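Britier Robotics Software
Posts from the manipulation group

1/ The manipulation software group at Britier has released version 3 of Puron, the package we use to turn hand-held gripper demonstrations into training data for two-arm control policies. This thread summarizes what has changed and what teams must do before they upgrade.

2/ Puron takes wrist video, head video and gripper opening width from each demonstration. It aligns the three streams, recovers the path of each hand, and writes a single episode file. The policy trainer, Swai, reads that file directly.

3/ The largest change concerns gripper width. Earlier versions estimated the opening from the position of the two fingertips in the wrist view, using a fixed template of the finger outline. The template assumed straight, intact edges on both fingers.

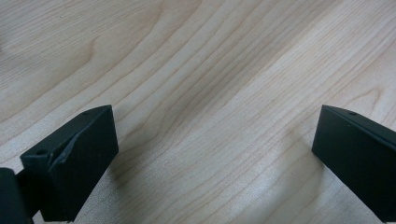

Wrist view, jaws open over the bare tabletop. The top edge of the left finger is chipped.

4/ A damaged edge shifts the corner that the old template was looking for. The resulting width was wrong by a constant amount, and the error passed every automatic check in version 2. Swai then learned a closing command that stopped short of contact.

5/ Version 3 no longer relies on the outline alone. It fits each finger separately, using the small round holes along the top as reference points together with whatever length of edge is clean. If the left and right fits disagree beyond the set limit, the episode is marked for review and is withheld from training.

6/ Chepkoech Lukumay wrote the new fitting module. Troels Ásgeirsdóttir is responsible for the review screen, where a reviewer can accept the fit, correct it by hand, or reject the episode. All three decisions are stored with the name of the reviewer.

7/ The archive has been processed again in full. Of 3,161 two-hand episodes, 2,133 passed without review. The rest are in the review queue, and no policy trained after March should draw on them until they have been cleared.

8/ Wood grain deserves a separate note. On pale tables with strong diagonal grain, the edge detector in version 2 sometimes followed a dark band in the wood and reported it as part of a finger. The new module masks out anything that stays fixed to the table while the gripper moves. It requires at least 10 frames of motion at the start of an episode in order to do so.

9/ Operators are therefore asked to move both grippers over the clear part of the table before the first grasp. Episodes that begin with the hands at rest will still load, although the mask will be empty and the log will carry a warning.

10/ The second change concerns timing between the two hands. Version 2 treated the left hand as the master clock and resampled the right hand to match. Where one hand did the work while the other waited, the waiting hand was often compressed to a handful of samples.
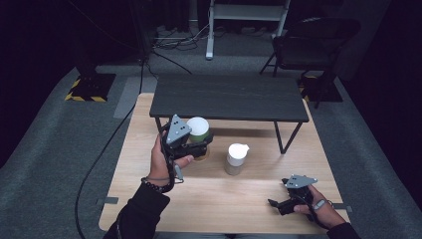 TWO-HAND TASKS

11/ Cup and bottle tasks show why this matters. The left gripper is closed on the green cup while the right gripper is open just above the table. The open gripper carries information as well: its height and direction are part of what the policy must learn to hold.

12/ Both hands now keep their own clock and are merged at the episode level. Tatu Muli compared the two methods on the task set and found that the idle arm drifts far less during rollout. The comparison scripts are in the tools folder, under "merge".

13/ Head video is now used for more than labeling. The perception stage locates the gray triangular plates on top of the grippers and uses them as a second estimate of hand position. When the wrist track is lost, the head estimate fills the gap for up to 3 seconds. Longer gaps split the episode.

14/ Sleeves and cables remain a known weakness. A dark sleeve next to a black gripper gives the detector very little contrast at the wrist, and a cable hanging from the handle can be read as part of the gripper body. Sena Fiadzo is collecting difficult cases. Please submit episode numbers through the issue form and do not attach raw video.

15/ Planning is unchanged in this release. Bremonel, our motion planner, continues to accept the output of Swai at the same rate and in the same format. Joint limits and the table clearance setting do not need to be edited.

16/ Upgrade steps: finish any open labeling session, export your review notes, install version 3, and run the migration command once for each dataset. Migration cannot be reversed. Keep a copy of the original files until your first training run is complete.

17/ Questions about migration should be addressed to Joyce Waweru, release lead. The full change list and the revised operator guide are on the project page. Fixes for version 2 will be limited to security matters.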